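Soft Goods, Hard Fingers
Comparing two hand-held grippers on the laundry table

The test lab at Killton has one long white table, two rolling chairs and a shelf of garments bought in bulk. Over five weeks ending 11 March 2024, it served as the proving ground for two sets of gripper fingers intended for the same job: picking up clothing, opening it out and folding it flat.

Both sets fit the Enosgate hand-held body, a black plastic unit with a camera mounted behind the jaws. The operator holds one in each hand and does the task by squeezing and releasing. The recordings are later used to train a pair of robot arms. The first finger set, sold by Eder, is a wide parallel plate. The second, from Pilten, is narrower and carries a rubber pad at the tip.

Underwear is a harder test than it sounds. A shirt has a collar and two sleeves to find. A pair of briefs has a waistband, two short legs and a lot of fabric that looks the same from any side, and the elastic stores enough force to pull a corner free when the jaws open. 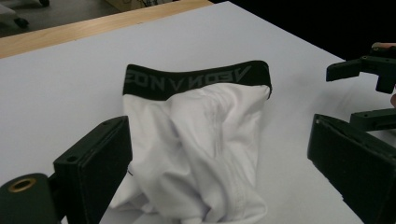
Grip force was the first thing to be set. Too much, and thin cotton creases along the jaw line and stays creased. Too little, and the waistband slides out during the stretch. With the wide plates the usable range was generous, and a new operator found it within a few tries. The narrow fingers needed a firmer squeeze and a more exact approach angle, but they could separate a single layer from a stack, a step at which the wide plates often took two.

Each finger set was run through 100 folds per garment type. On briefs, the Eder plates averaged 35 seconds per fold and the Pilten fingers 72. Most of the gap came from regrasping. A broad face holds a band along its length and keeps it straight, while a small pad acts as a pivot and lets the far end droop.

The camera results went the other way. Wide fingers block more of the view, and in the final inch before contact the hem is often hidden behind one of them. Of 2,004 recordings reviewed, nearly all the rejected ones had been made with the wide set.

Wear was minor. The plates picked up lint at the screw holes. One Pilten pad came loose in the fourth week and was glued back on.

The lab has kept the wide plates for folding and moved the narrow set to sorting. Eder plans a version with a window cut through the face, due in August. Killton has asked for two pairs.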